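Why Dishes Are Round

Plates and cups come in many colors and sizes, but most of them share one shape. Seen from directly above, their outline is a circle. There are practical causes for this, and they have to do with how dishes are made, how strong they are and how they are used.

Making a circle

A clay plate can be shaped on a wheel. The wheel spins, and the potter or a shaping tool presses on the clay. The tool stays at one distance from the center, so every point it touches ends up equally far from the middle. The result is a circle. A square plate needs a mold.

At the Plellbridge pottery works, the round plates in the Jacquet line are shaped this way. Each disk of clay starts out 200 millimeters across. The clay shrinks as it dries and is fired, so the finished plate is smaller. The works turned out 2,140 plates last July, and 841 of them were the small size used for snacks and bread.

Corners and chips

A corner is a weak place. When a square plate bumps the side of a sink, the force may land on one small point, and a piece can break off. A round edge has no corners — a bump still does damage if it is hard enough, but no part of the edge sticks out farther than the rest.

The rim

The rim is the outer edge of a dish. On many plates it rises slightly. Sauce that runs outward meets this slope and stops. The rim also leaves a small gap between the edge of the plate and the table, where fingers can fit underneath.

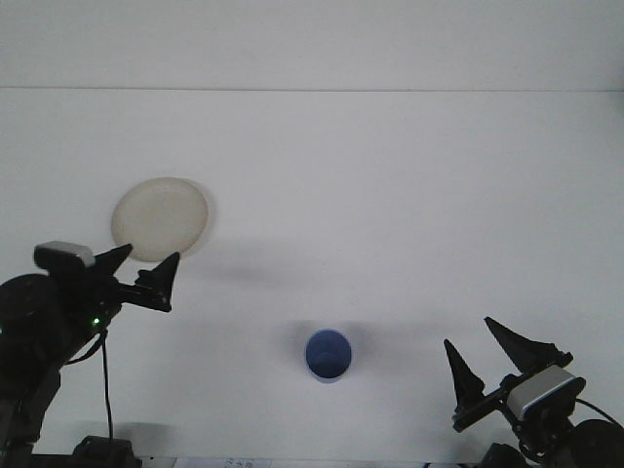
A beige plate with a slightly raised rim, and a blue cup. Both are round.

On a cup, the rim has another job. It is the part that touches your lips. A curved rim lets you drink from any side, and the liquid flows over it in a narrow stream. Drinking from the flat side of a square cup is harder, and some of the drink may escape at the edges of your mouth.

Measuring a circle

The distance straight across a circle, through its center, is the diameter. The distance around it is the circumference. The circumference is always a little more than three times the diameter.

You can test this with a plate, a piece of string and a ruler.

1. Lay the string once around the edge of the plate and mark where it meets itself.
2. Straighten the string and measure up to the mark.
3. Measure across the widest part of the plate.
4. Divide the first number by the second.

Try it again with a cup. The answer should be close to 3.14 both times.

Words to know
Circumference — the distance around a circle
Diameter — the distance across a circle through its center
Rim — the outer edge of a plate, cup or bowl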